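Petham project: progress report to the Rummont Fund
9 January 2025
Prepared by Thanakorn Phromma

Thank you, first of all, for your patience over the autumn, and for the kind note that came with the second payment. I promised in September that the next report would have more results in it and fewer apologies about furniture, and I'm glad to say I can keep my word, although the furniture does get one more mention further down.

You may remember that the question behind Petham is a fairly plain one. If a person does a kitchen-table job while holding a pair of grippers in their own hands, with a camera riding on the gripper, how much of what they do can be passed on to a robot arm that has never been moved through the job itself? We chose bottles and caps for this round as they ask for two hands working together, and small errors at the neck of a bottle show up very quickly in the recordings.

Charoen Boonchu looked after the recording sessions in the Cattaneo room and did it beautifully. We now have 381 demonstrations of the bottle task, of which 372 passed our checks. The other nine were dropped over position tracking: the gripper lost its place when it was turned too sharply, and we would sooner leave those out than patch them by guesswork. We trained on 300 and kept the remaining 72 back for testing, chosen by session so that the same table layout never appears on both sides of the split. Charoen pressed for that, and I was slow to agree (it made the bookkeeping a good deal fiddlier), but the test scores mean far more for it.

The main result so far is that the trained model follows the approach to the bottle well. Its predicted paths stay close to the human ones until the fingers are on either side of the body, and they hold up when there are other everyday things on the table. Closing the grip is weaker. The model tends to shut the fingers a little early, and it does so more often with clear plastic than with anything solid in colour. We trained it 3 times over from different starting points and saw the same habit each time, so I don't think it is bad luck. My own suspicion is that our gripper-width readings lag slightly behind the pictures, and Charoen is working through the timing now.

Tests on the Sidard arm have begun, later than planned. The bench we were given was too low for the arm's mounting plate and had to be raised, which cost us the better part of a fortnight and a certain amount of good humour. I don't have arm results that I would want you to quote yet. We have kept within the equipment budget, and I would like to ask whether the unspent travel money could go towards a second set of finger pads, as the present ones are in use for both recording and testing.

For the coming period we mean to settle the timing question, retrain, and then run the full bottle task on the arm with both hands before we add any new objects. 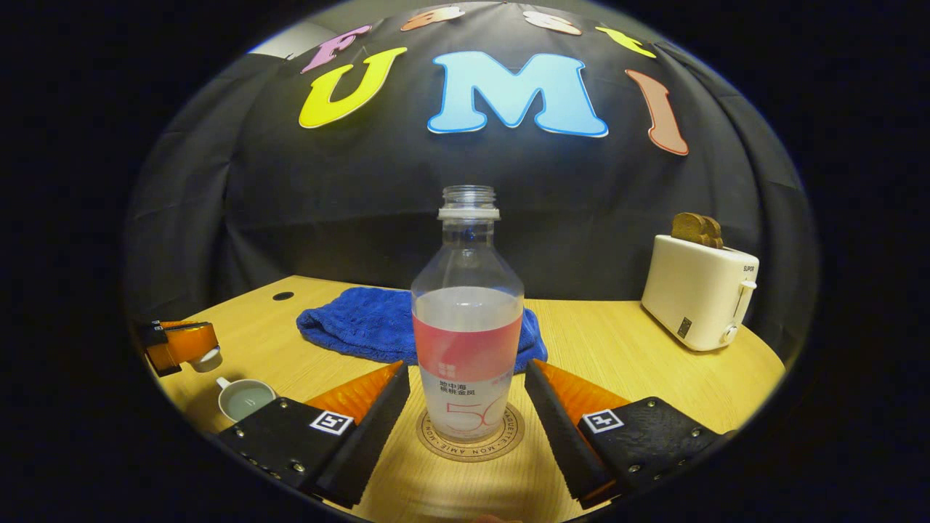 After that I should dearly like to move on to pouring, if the grip holds up, and Charoen has already begun a list of jugs. Do come and visit us when the arm is running; we would be delighted to show you round, and there will be tea.

Contact the Petham project | © Petham project 2025 | Back to top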